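Do you need a decluttering method?

I read another book about throwing things away. My cousin Thiện Hồ pressed it on me in November with the look of a man who has found religion, and I promised I'd give it a fair try before I said anything rude. So I did the reading, I did the worksheets, and I did one month of the Helness plan, where you're supposed to get rid of 100 objects and write each one down.

I made it to 29. After that I was going through the kitchen looking for things to be rid of so I could fill in the sheet, and I caught myself holding a perfectly good potato peeler over the trash.

My main complaint is with the arithmetic. The book says an average home holds 3,000 items you don't use. Where does that come from? There's no footnote. Is a box of staples one item or a thousand? If I own a deck of cards, am I already fifty-two things deep in trouble? You can get any figure you like this way, and I suspect somebody picked one that sounded bad.

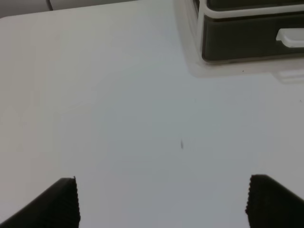
Then there's the promise that you'll feel lighter. I kept a note of how I felt each evening, and mostly I felt like a person who had spent an hour on the floor with old phone chargers. Thiện says I was resisting. Maybe. But a method where feeling better proves it works and feeling nothing proves you're resisting is a method that can't lose, and I've never trusted those.

What bothers me more is who this stuff is written for. "If you need it again, you can buy it again." Sure, if you have the money. My mother kept jars, string, and the good side of used wrapping paper, and she kept them for reasons. We went without plenty of things when I was a kid and that drawer of string got used. I gave away a raincoat in week two of the plan and I've been wet twice.

I'll give the book one chapter. The part on paper is decent. I had eleven years of electric bills in a folder, and I couldn't tell you what I thought was going to happen to me without them. Those went in the shredder and I don't miss them. You could fit that advice on an index card, though, and the index card would be a lot less than 200 pages.

The storage people are no better, by the way. As soon as you've finished emptying the house, they'd like to sell you something to put the rest in.

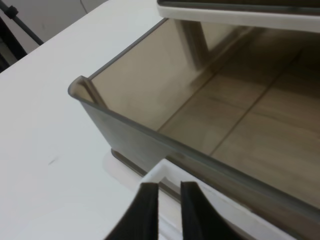

Smoky plastic drawer, nothing in it.

Tuấn Quách, who used to run the repair counter at Mender before it closed, has a garage that would make the author of this book lie down. Coffee cans of screws, lamp cords, half a sewing machine. Last spring my fan quit and he had the switch for it in ten minutes. I asked him once if he'd ever thought of sorting it all out and he said it was sorted. I couldn't see how, but then he was the one who found the switch.

Anyway, the book is going back to Thiện this weekend. He wants me to try the follow-up, the one with the app, and I've said no. If anyone reading this has a raincoat they're planning to thank and release, men's large, please write to me first.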